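# Sobre a Zollilia

A Zollilia começou numa cozinha, como tantas coisas boas, com uma panela de sabão de azeite que ficou demasiado tempo ao lume e que, mesmo assim, lavou melhor do que tudo o que tínhamos em casa. Quem a mexia era Shanthi Dissanayake, a nossa fundadora, que ainda hoje prova os cheiros todos (é ela que diz «prova») antes de qualquer lote sair da oficina.

Fazemos sabão e detergente para roupa delicada: lãs, linhos, roupa de bebé, aquelas camisolas herdadas que ninguém quer ver encolher. Somos 15 pessoas, quase todas da vila, e trabalhamos no antigo lagar da Rua de Baixo — um edifício fresco no verão, gelado em janeiro, de que gostamos muito apesar das correntes de ar.

O primeiro produto foi o Soltach, a barra de 200 gramas que continua a ser a mais pedida. Cura devagar, em prateleiras abertas, e cada barra é cortada à mão, pelo que não há duas exatamente iguais. Depois veio o Rorkis, o detergente líquido em garrafa de 440 mililitros, que nos deu muito mais trabalho do que imaginávamos e três receitas deitadas fora.

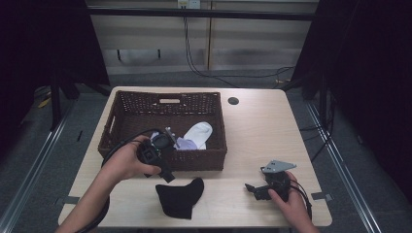
Os vossos produtos têm perfume?

Só a linha de alfazema tem, e em dose leve; todas as outras saem da oficina sem qualquer fragrância.

Em novembro abrimos as portas para a nossa semana de oficinas, e é talvez a altura do ano de que mais gostamos. Ensina-se a fazer sabão a frio, a tirar nódoas de vinho e de cera, e a lavar lã sem medo. Há sempre chá, bolo de laranja e conversas que se prolongam bem para lá da hora — quem vem uma vez costuma trazer a mãe ou a vizinha na seguinte.

As garrafas vazias podem voltar à loja para encher de novo, e os grandes formatos seguem para pensões e lavandarias da região. Se tiver dúvidas sobre um tecido, escreva-nos ou passe por cá de manhã, que é quando a Shanthi está ao balcão.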